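The week the gripper stopped letting go

I'd been meaning to talk to Senan Ní Mhurchú since July, when I heard the bench at Tully had been shut down over a finger fault. We finally got on a call, both of us with coffee, and I barely had to ask anything.

"So the thing would close fine," Senan told me. "Close, lift, move, lovely. Then you'd tell it to open and the left side would think about it." The left finger was opening late, and by a different amount every time. On a soft item you might never notice. On a plate, the right finger let go first and the left one shoved the plate sideways.

I asked how bad it got. Senan laughed – a bit too long, I thought.

"We lost three plates. The third one went off the table and landed by my foot, and I hit the stop. That was the end of the day for everybody."

The arm runs on a controller from Trindon, and the task software is the team's own, called Grokolska. The job sounds simple enough: pick up bread, put it on a plate, clear up, go again. They had planned 1,000 cycles before anyone touched the hardware. They got to 1,118, because the counter kept going while people were at lunch, and Senan is still cross about it.

"The wear was in the log the whole time! From around cycle 200 the opening time starts creeping. We had an alarm for closing force and we had no alarm at all for opening. I wrote that alarm list, so I can't blame anyone."

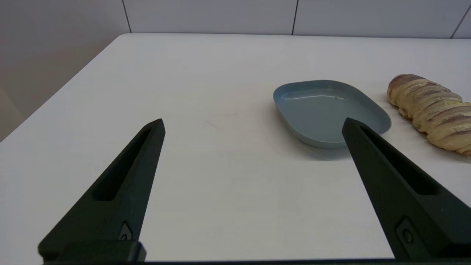
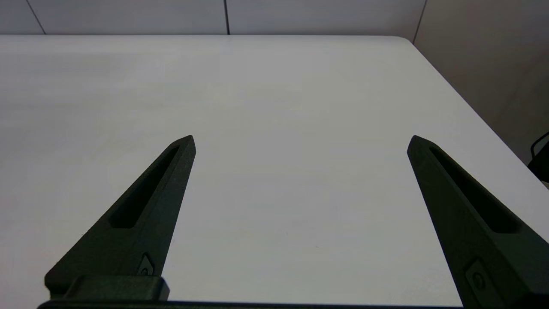 The bench at Tully: plate and loaf on the table in the first picture, fingers over the bare tabletop in the second.

The fault was a worn pin inside the left linkage. I'd assumed a loose screw out at the finger, and so had they. "We tightened those screws so many times," Senan said. "It felt like doing something." A technician over from Pilerness took the base apart and found the pin in ten minutes, which I gather was a little embarrassing.

What bothered Senan more was the stop button. It was on the far side of the bench, so you had to reach past the arm to hit it. "I went for it without thinking, and afterward I sat down and went, hang on, my sleeve was right there."

There are two buttons now, one on each side, and Grokolska halts if either finger is late to open. Senan wants the limit tighter. The rest of the team wants fewer false stops, and they were still arguing over it when we hung up.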